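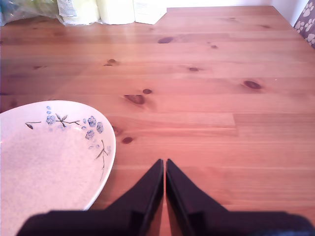
Pine table, Thursday morning.

1/ Right, a few people asked how the "one list" thing is going, so a little thread. Short version: I've stopped keeping four to-do lists and I'm down to one and a half.

2/ Background — in the summer I counted everything I'd got written down across my phone, two notebooks and the work planner. 251 items! Some of them were from the flat before last. One just said "Dorko??" and I still don't know if that was a person or a shop.

3/ Evdokia Economou (we share a desk at Sodell) told me to bin the lot and start again with 20. I sulked for a day and then did it.

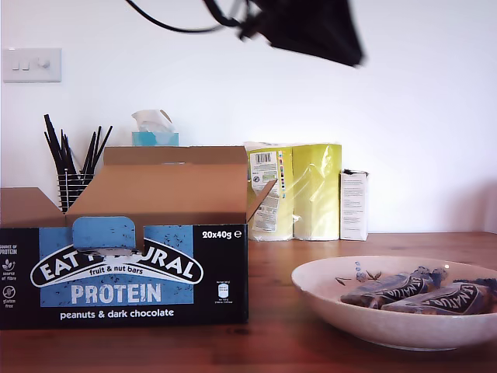
4/ So the 20 go on one sheet on Sunday night and nothing gets added till something's crossed off. If a new job turns up it waits on the back of the sheet. That's the half a list.

5/ The hard bit is email. I had 1612 unread when I started and I'm at 710 now. I do a batch straight after lunch, when I'm no use for proper thinking anyway, and I shut it again at two.

6/ Themis Papadakis swears by doing email first thing. Tried it for a week, got to eleven o'clock and hadn't touched the Zunavska report. Never again, sorry Themis!

7/ Things still not working: phone calls. I put "ring Danko" on the sheet three weeks running and moved it down every time — if anyone's got a trick for that I'd love to hear it.

8/ Going to keep this up till December and then see if I can get down to 15. Off to ring Danko now.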